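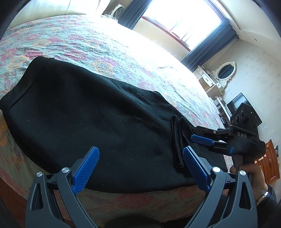 Visit report: Wastgate knitting and finishing works
09/01/2018

Purpose of visit

The Bassey sewing group was offered two places on the open day at the Wastgate works, and Tanko Briggs and I took them. Our interest was in heavy double knits, mainly the kind used for pull-on trousers, and in how the mill controls shrinkage and seam behavior. Most of our members buy this cloth as short lengths from the mill shop and have had mixed results with it.

The tour was led by Femi Okeke, who runs the finishing side. It started at the goods gate and followed the cloth in process order, ending at the shop.

Yarn store

Yarn arrives on cones and is held for at least 14 days before use. The store is kept at a steady humidity by a row of wall units, and each pallet carries a card with the arrival date and the dye lot. Cones from different lots are not mixed on one machine. Okeke said that mixed lots were once the main cause of barring, a faint horizontal stripe that often shows only after dyeing. Black hides it better than any other shade, and so cloth with slight barring is sent for black where the order book allows.

Knitting floor

The floor has 35 circular machines, of which 8 were stopped for needle changes when we came through. Ear protection was handed out at the door and is needed. Each machine knits a tube that is wound onto a roll underneath. The heavier interlock is made on the row nearest the loading bay.

A stop motion halts the machine when a yarn breaks, but it does not catch a bent needle latch. A bent latch leaves a vertical line down the cloth for as long as it runs. The operators check by holding a lamp inside the tube. We were allowed to try this. The line was easy to see once it had been pointed out and hard to find before that.

The tubes are slit open after knitting. Tanko asked about the glue-like strip on the edges of shop remnants. It is a gum applied to stop the cut edges from curling, and it should be trimmed off before cutting out. The gum does not wash out fully and will blunt a needle.

Dyeing and washing off

We saw the dye house from the walkway only. Dark shades take longer than light ones, chiefly in the washing off. The mill gives black three hot rinses and a cold one. Samples are rubbed with white cloth, first dry and then damp, and the marked cloths are kept in binders by lot. The damp results for black were noticeably worse than the dry ones in every binder we opened. Okeke's advice for home sewers was to wash dark lengths alone twice before cutting and to keep them away from pale bedding until then.

Finishing

This was the most useful part of the day. The wet cloth goes through a Sterkus stenter, a long heated oven in which the edges are held by pins and the width is set. The operator can trade width against weight. Cloth pulled wide comes out lighter and goes back toward its old width in the first wash. Much of the shrinkage that our members complain of is put in at this point.

First-quality rolls also go through a compactor, which pushes the cloth back on itself lengthwise. Remnants in the shop may come from either side of this step, and the labels do not say which. Okeke agreed that this was a fair complaint. The selvage can be used as a guide: compacted cloth has flattened pin holes, and uncompacted cloth has round ones.

Seam testing

The test room is small and we went in one at a time. Strips are sewn with a four-thread overlock, then stretched to 130 percent of their resting length and released, over and over, on a Goven cycling rig. Waistband joins get a separate test in which the band is pulled across the seam instead of along it. Failures are usually in the thread. Where the cloth itself fails, the cause is nearly always a needle that was too sharp and cut a loop.

Points noted for our own use:

Ball point needles for all double knits, size 90 for the heavy interlock.
Lower the presser foot pressure before touching the tension.
Cut the band across the cloth, in the direction of greater stretch.
Leave thread tails at the band join and bury them with a hand needle. Clipping them flush lets the end work back out.
Rest the cloth flat overnight after washing. Do not hang it.

Mill shop

Open to the public on the first Saturday of the month. Prices are by weight. Tanko bought black interlock and some gray rib for bands, and I bought the black only. The staff will unroll a length on request, and the table by the window has the best light for checking faults.

Practical details

Parking is inside the gate on the left. Flat closed shoes are required and visitors in sandals were turned away. There are stairs to the walkway and no lift. The tour took three hours with one break. The next open day is in February and places must be booked through the shop.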